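Home | Notebook | Campaigns | Archive | Contact
Filed under: Petitions and mailings
2 min read

July, shared notebook, entry by T. Sotiropoulos

The petition on the Rudport bus cuts closed at noon with 1,030 signatures. Of these, 517 came through the first mailing. The remainder came in through the Tronum form and the paper sheets that Keegan McPhee collected at the market. Eighteen paper entries could not be read and have been set aside, outside the total. 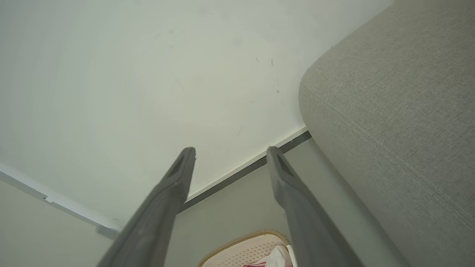
Two gripper fingers, dark gray, with a slot near each tip.

Subject lines were tested in two versions. Version A named the councillor responsible for transport. Version B named the route. B was opened more often in every district except Gudow, where the list is small and the result should be treated with caution. Ashton Whitcombe has asked that the test be repeated before the wording is adopted.

The donation request was placed below the signature button, as agreed. Two recipients wrote to object that their saved card details were mentioned in the first paragraph. Their point is accepted.
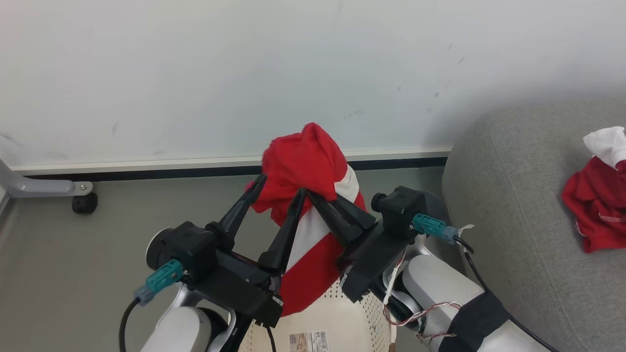 The sentence will be moved to the foot of the message and will state plainly that no payment is taken without confirmation. Wiremu Rewi is to draft it; Kylie Pomare will check it against the Kofler terms.

Outstanding: duplicate check on the paper sheets; reply to the council clerk regarding the format for delivery; removal of the old footer from the Gudow template.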